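Renting & Roommates > Moving Out > Deposits

Landlord wants to keep part of my deposit for "failure to descale." Is this a thing?

Posted by quillback_renter, 2025-07-28

I moved out of a one-bedroom in Demholm after 17 months. I cleaned the place like I was expecting a visit from the health department. I washed the walls. I pulled out the stove and met what lives behind the stove. I took a toothbrush to the window tracks.

The itemized letter came this week. No complaint about the walls, the stove, or the window tracks. Instead there is a $55 charge for "failure to descale shower head and kitchen faucet" and a $28 charge for "nail holes, 3." The shower head was crusty when I moved in. I remember it well because it sprayed mostly sideways, and for the first month I believed this was my fault.

The lease says I have to return the unit in "the condition received, ordinary wear excepted." It says nothing about scale. The water in Demholm is hard enough to chew. I have move-in pictures of every room, but I was mostly photographing the carpet, and the shower head shows up in one of them as a gray smudge behind the curtain rod.
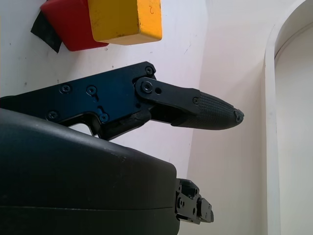 I also signed a move-in checklist with the previous management company, Fleury, before the building changed hands in February. The new people say they "do not have access to legacy documents." I have my copy somewhere, in one of four boxes all labeled "misc."

Can they charge for mineral buildup? Is it worth fighting over this amount, or do I just let them have it and complain to my friends for the next ten years?

basement_unit_b

Find the checklist. Everything else is a side quest until you open those boxes.

I can't speak for your state, so look up the security deposit rules on your attorney general's or housing department's site. In a lot of places the landlord has to send an itemized list within a set number of days and can only deduct for unpaid rent, cleaning beyond what it took to get the unit back to move-in condition, and damage past normal wear. Hard water scale on a fixture that was already scaly is a tough sell under any of those. When the building is sold, the new owner often takes on the deposit and the duties that go with it. "We lost the paperwork" is their problem to sort out with Fleury. Check how your state handles that part, though, as it does vary.

What I would do:

Write a short letter. Paper, dated, mailed in a way that gets you a receipt. Say you dispute both charges, say why in a sentence or two each, and say what amount you want back and by what date. Attach a copy of the checklist and the one bathroom photo, smudge and all. Ask for receipts for the work. I asked for receipts once over a "carpet deodorizing" charge and got a full refund by return mail, with no letter in the envelope, which told me plenty.

Leave out the part about the toothbrush. I know it hurts. 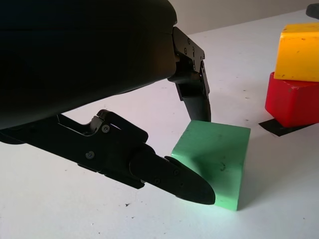

Small nail holes from hanging pictures count as ordinary wear in many places, but some leases spell out that you have to fill them. Read yours again with that in mind. If it does say so, I'd give up the nail holes and put the effort into the shower head. It makes you look reasonable, and you'll want to look reasonable if this ends up in small claims. Filing fees differ, so check that the fee doesn't eat the prize. Some courts add it to what you win.

Also, some states let you ask for extra if a deposit was kept in bad faith. You don't need to threaten anybody with it. Just mention the law by its section number. Property managers are very sensitive to section numbers.

pilport_pete_no_relation

just pay it, they will never give it back. my old place in Pilport charged me for a light bulb that was still working. I had vinegar in a bag tied around that shower head every weekend for a year and they charged me for that too

basement_unit_b

The deposit is already in their hands, so there's nothing to "just pay." That's sort of the whole issue.

pilport_pete_no_relation

fair

laveck_heights_laundry

Former leasing office person, different company, please don't throw anything. Charges like this usually come off a price sheet. Someone walks through with a clipboard, ticks boxes, and the software prints the letter. The person who opens your dispute may not be the person who ticked the box, and a polite letter with one attachment is much easier to approve than to argue with. Email the office as well so there's a timestamp. Ask for the move-out inspection form by name. If the form has no note about the faucet, you're most of the way there.

And cash nothing marked "payment in full" until you've read up on what that means where you live.

Related:
Can my landlord charge for repainting after two years?
Building sold mid-lease, who has my deposit?
Best way to clean an oven you have been ignoring
Roommate moved out, wants their half now

Tags: security deposit, hard water, wear and tear, small claims

Contact us | Community rules | Back to top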